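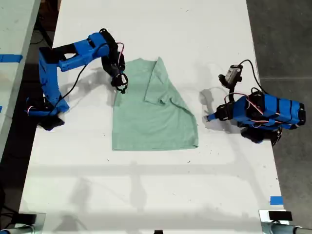
Scanning room checks, April

I do this walk-round every month before the new batch of TV listings magazines and newspaper sections gets scanned for the gallery. Ximeng Lu wanted my comments typed up this time, so you're all getting them, sorry!

1. Fire exit clear – YES
Clear on both sides. The Tallmont boxes that were leaning on the door in March have gone upstairs.

2. Extinguisher in date – YES
Tag checked, pin in place, gauge in the green.

3. Shelving fixed to wall – PARTLY
Bays 1 to 6 are solid. Bay 7 wobbles if you lean on it (I leaned on it). It's holding the Clarham Evening News television pages, which are heavy little devils, so please take from the top shelf first and don't add anything until the bracket is done.

4. Box weights – NO
Two boxes of listings weeklies were well over our limit. I've split them and relabelled the halves 126A and 126B. The index still says 126, Safta Sandu is changing it.

5. Leads and plugs – YES, with a moan
Scanner lead is fine. Somebody has plugged an extension into an extension behind the desk again. I've taken the second one away and it's in my drawer if you want to come and argue about it.

6. Guillotine guard – YES
Locks properly. Blade down and latched when I came in, thank you.

7. Damp and mould – WATCH
Meter read 50 per cent by the window, which I can live with. There's a musty smell in the Stometov Cable brochures though, and a few grey spots on the autumn schedule grids. Bagged and put to one side. Gloves and a mask if you open them, please, and don't scan them on the good glass.

8. Loose staples – NO
Found a little heap under the scanner lid. They scratch the glass and they go in your thumb. Use the tin!

9. First aid box – PARTLY
Plenty of plasters, no eye wash. Ordered.

10. Stepladder – YES
Feet and hinges good. It lives by the door, not in the aisle.

Page count ready to scan is 217, mostly Mirani Radio adverts and a lovely run of late film pages. Bay 7 gets looked at again as soon as the bracket's in, and I'll initial the sheet on the door when it passes.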